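Single Use or Many Uses? Packaging and Containers in the Daily Life of Students in Dretstead

Project report, second version
Man-sik Ok and Remigiusz Wilczyńska
5 December 2021

1. Why we chose this subject

When we came to Dretstead to study, both of us noticed the same thing in the shared kitchen of our residence: the bin for plastic was always full before the other bins. In our home towns the bins are collected in a different way, and maybe for this reason we looked at it more than the other residents did. We began to ask which of this plastic is bought because people want it, and which comes home together with something else.

Our teacher advised us to make the question smaller. So this report is about two kinds of objects. The first is soft plastic packaging, which is usually opened once and thrown away. The second is the small container that a person keeps for a long time, for example a lunch box, a cloth bag or a pencil case. We wanted to learn how students think about the first kind and the second kind, and if the thinking is connected.

2. Method

We wrote a questionnaire in May and tested it with our own class. Several questions were not clear. For example, we asked "Do you reuse packaging?" and many classmates answered yes, but they meant that they put it in the recycling bin. In the final version we explained the difference between reuse and recycling at the top of the page.

The final questionnaire was sent to 593 students at the Rudd and Birnow campuses. We received 203 answers. We also asked 30 of these students to keep a diary for 4 weeks and to write down every piece of soft plastic they threw away, with a few words about what was in it. The diaries were on paper, because our first try with a shared table online was confusing and people changed each other's lines by accident.

We did not weigh anything. A scale was planned, but the one we could borrow did not show small weights well, and a single bread bag looked the same as nothing.

3. Soft plastic

The word "plastic" covers too many materials for one report. In the diaries the students used their own words, and it was sometimes difficult to put these words in groups. "Bag," "wrapper," "foil" and "pouch" were used for the same thing by different people. Man-sik made a list of simple groups by look and feel: clear or colored, thin or thick, flat or keeping its shape. It is not a scientific list, but after one evening of practice we both put the items in the same groups most of the time.

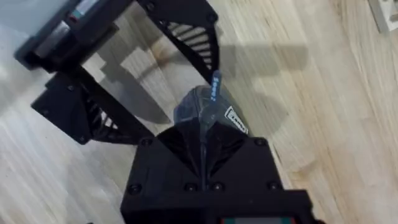 Figure 1. Translucent plastic in a smoky blue-gray color, rounded and slightly crumpled.

Food packaging was the largest group in almost every diary. This was expected. More interesting for us was the packaging from parcels, which the students described with more anger than the food packaging. One student from Birnow wrote: "I ordered one cable and got a bag in a bag in a box." Another wrote that she felt guilty about the parcel bag but not about the bread bag, although she understood that the bread bag comes every week and the parcel only sometimes.

We think this shows that people judge packaging by how useful it looks to them. A bread bag keeps bread soft, so it is forgiven. A second bag around a cable does not seem to do anything.

Many students also wrote that they do not know which soft plastic is accepted for recycling in Dretstead. The rules at the two campuses are written on different signs, and at Rudd the sign is only beside the main entrance. We compared the two texts and found that they do not say the same thing about thin film. We sent a message to the building office and received a friendly answer, but the signs were still the same when we finished writing.

4. Containers that stay

For the second part we asked: "Which small container have you owned for the longest time?" This question gave the longest answers of the whole questionnaire. Some students filled the space and continued on the back of the page — we had not prepared for this, and reading took more time than planned.

The pencil case was named very often. Students buy new pens each year but keep the case from school. A student in Rudd still uses the one her aunt sewed for her from an old curtain. Others named a sewing tin, a bag for tools, a lunch box with a broken clip. Almost no one said that the container was expensive. What they described was a habit: the hand knows where the thing is and how it opens.
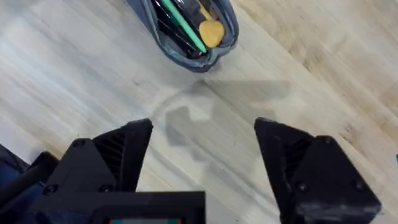 Figure 2. Open gray fabric pouch with its contents, on a light wooden surface.

We asked also about repair. Zippers are the most common reason for throwing away a case or a bag. At Cullitz, the small shop near the station, a zipper can be changed, but students told us they did not know this or they thought the price would be higher than a new bag. Remigiusz took his own bag there and was satisfied, only the new zipper is a little too dark for the cloth.

5. Is there a connection?

At the beginning we believed that a student who keeps an old pencil case would also throw away less soft plastic. The diaries do not support this clearly. Some of the longest diaries came from people who wrote very warmly about their old containers. It is possible that these students were only more careful in writing everything down. We discussed this problem with our teacher and we have no good way to separate the two explanations with the material we have.

6. Limits of the work

The students who answered were probably already interested in the subject. The diary period also included a holiday, and several people went home to their parents, where another person does the shopping. Two diaries were returned with coffee on them and some lines could not be read.

7. Suggestions

The signs at both campuses should have the same text, with drawings, and should hang in the kitchens. We also suggest a repair afternoon for bags and cases each term. If another group wishes to continue the project, the blank diary pages are in the blue folder in the project room, together with the list of groups from section 3.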